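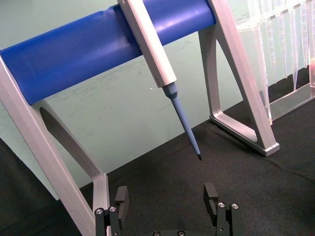
Chapter 7
Why Your Numbers Don't Agree

I spent my first summer out of college in the quality lab at Duner, a company that made fruit fillings for bakeries, in a town called Virstead that smelled of hot apricots from June until the first frost. My boss was Bart Stevens. On my first morning he gave me a jar of filling, showed me how to measure the sugar in it, and went off to a meeting. I measured it. Then I measured it again to be safe, got a different answer, and panicked. I measured it a third time hoping it would match one of the first two (you can guess how that went). By the time Bart came back I had a whole column of numbers, no two of them alike, and I was fairly sure I was going to be fired before lunch.

He looked at the column and said, "Good, you've done the repeats."

I've told that story to every class I've taught, and I still like it, mostly for how baffled I was. I had gone through four years of school believing that a thing has a value, you measure it, and you write the value down. If you get two values, you messed up at least once. Everything in this chapter comes from letting go of that idea. We're going to look at why measurements of the same thing come out different, how to describe the difference, and how to tell when a difference is worth worrying about.

You've already met averages and spread in Chapters 2 and 3, back when we were talking about groups of people and their heights and commutes. The math here is the same math! What changes is where the spread comes from. When you measure the height of everybody in your class, the numbers vary because the people do. When you measure one person over and over, the person stays put (more or less — we'll come back to that) and the variation has to be coming from somewhere else.

What you'll need from earlier chapters

Mean and standard deviation (Chapter 2)
Drawing and reading a dot plot (Chapter 3)
The idea of a random sample (Chapter 5)

If the standard deviation is hazy, go back and redo the commute exercise at the end of Chapter 2 before you start. It takes twenty minutes and you'll be glad of it by Section 7.3.

Words to watch for

Repeatability: how closely results agree when the same person measures the same thing with the same equipment, one right after the other.

Reproducibility: how closely they agree when something changes, such as the person, the instrument, the building, or the day.

Bias: a steady push in one direction that shows up in every result.

Resolution: the smallest change an instrument can show you.

People mix up the first two constantly, including people who are paid to know the difference. I had them backward myself in the first draft of this page, and Mostafa El Fassi, who read the whole manuscript with a green pen, wrote "other way!!" in the margin.

7.1 Three places variation comes from

Let's start with the instrument, because that's what everybody blames first. Any instrument has limits. A bathroom scale that reads to the nearest half pound can't tell you about a quarter of a pound, and it would be silly to be upset with it. A lab pipette is built to deliver very small amounts of liquid, and it has limits too, only much tighter ones. Instruments also drift. Springs get tired, seals wear, batteries fade, and a stopwatch is at the mercy of the thumb that presses it.

Next comes the person. Two people reading the same ruler will lean in at slightly different angles. One rounds up at the halfway mark and the other rounds down. Somebody with a pipette pulls the tip out of the liquid a touch early, or lets the plunger up too fast. None of these people is careless. At Duner there were two of us on sugar, me and Onni Nurmi, and Onni's results ran a hair higher than mine all summer long. We watched each other work for an entire afternoon and never did find out why.

Last is the thing itself, and this is the one that beginners forget. A jar of apricot filling is thicker at the bottom. A person is a little taller in the morning than at bedtime. A wooden board swells in damp weather. You can have a perfect instrument and perfect hands and still get different numbers if what you're measuring won't hold still or isn't the same all the way through.

Keep those three in your head as you read: instrument, person, thing. Whenever two numbers disagree, run down the list before you decide that someone made a mistake.

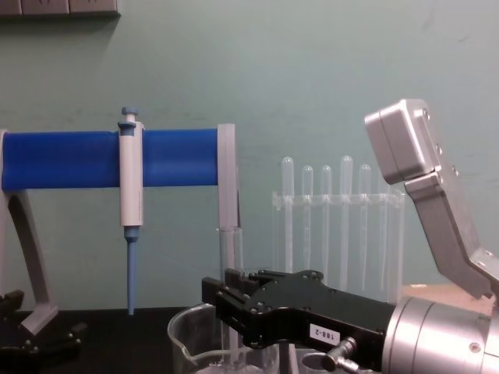 7.2 A worked case: the Lau scales

Edin Lazarević runs the shipping room for Lau, a mail-order tea business, and he let me use his records for this chapter. Lau sells loose tea by weight. Every pouch gets weighed when it's filled and weighed again before it goes in the mail, on a different scale in a different room. The second scale is made by Mumex and the first is an old thing with a brass pan that nobody can bear to throw out.

Edin had a complaint from a customer whose pouch weighed less at home than the label said. So he went to the records. He had 2,000 pouches with both weights written down, and in 961 of them the second weight was lower than the first.

Stop and think about that before you read on. Does it look like tea is going missing between the two rooms?

My students usually say yes, and quite firmly. But 961 is a bit less than half. If the two scales simply wobbled around the same true weight, with neither one favored, you'd expect the second reading to come out lower nearly half the time (nearly, to leave room for ties). So this count gives us no reason to suspect a leak. It also doesn't clear the scales completely, as a count of lowers and highers tells you nothing about how big the gaps are. A small number of very large drops could hide in there quite comfortably.

So Edin and I made a list of the gaps themselves, and found 87 pouches where the two weights differed by more than he was willing to put up with. Those are the ones we'll spend our time on. In Section 7.3 we'll draw them on a dot plot, split by who did the weighing, and you'll see a clump that has a lot to do with where one person liked to set down the scoop.

Try this before Section 7.3

Find a kitchen scale and an apple. Weigh the apple ten times, taking it off and letting the display go back to zero each time. Write down every reading, including any you don't like the look of. Then hand the apple to someone else and have them do the same without seeing your list. Wiroj Chaiyaporn, who tests these exercises on his evening class, asks me to add that the apple shouldn't be eaten between the two sets.

Bring both lists with you. We'll work out the mean and standard deviation for each one, and then we'll put them side by side.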